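How to leave a hedge bottom scruffy on purpose

Anyone can neglect a hedge. Doing it so that hedgehogs, beetles and wrens move in, and the neighbours don't write to you, takes a bit more effort. I've been at it for two winters along the back of our plot at Marchuk, and my hedge is now untidy in all the right places.

What you need

Loppers, a rake, gloves you've stopped caring about, and a heap of leaves. A Holell catalogue will sell you a habitat kit. It is sticks.

Step 1. Pick your strip

Start in November, once the leaves are down. Choose the shadier side and mark out a band about 2 feet deep. Any wider and you'll lose a football in it, or a small relative. 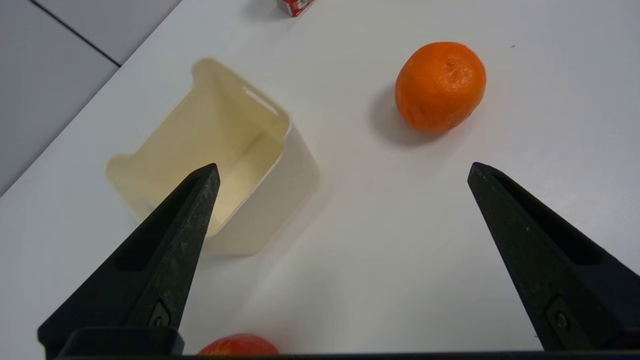 Step 2. Cut the top, leave the bottom

Trim the upper growth lightly and stop at knee height. Everything below that stays, nettles included. My neighbour Kyrylo Dovhaniuk did his with a strimmer and now has a very clean hedge with nothing living in it.

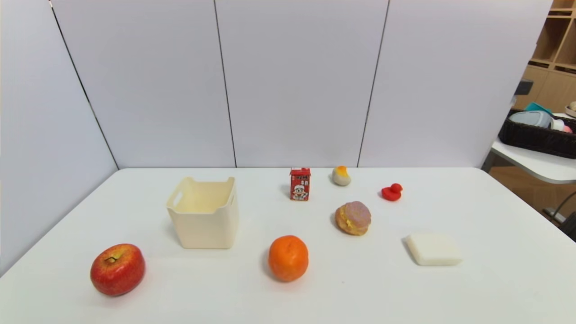 Brambles are the exception. Keep a few and lop the rest, or by spring they'll be at the back door asking for a key.

Step 3. Build the pile

Lay the thickest cuttings first, criss-crossed, with gaps a fist could fit through. Rake leaves loosely over the top – don't stamp on them, however satisfying. Leave an opening on the side away from the wind.

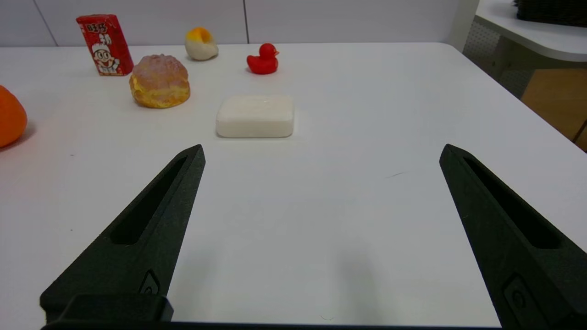 Check the pile for a dry middle after the first heavy rain by pushing a hand in, slowly. If it's sodden, add more branches underneath and fewer leaves on top.

Step 4. Go away

Leave the whole thing until late spring. No poking, no torch at 9 in the evening to see who's home. Over at Urkari they put up a sign saying "wildlife area", and the complaints stopped overnight. Mine is painted on an old shelf.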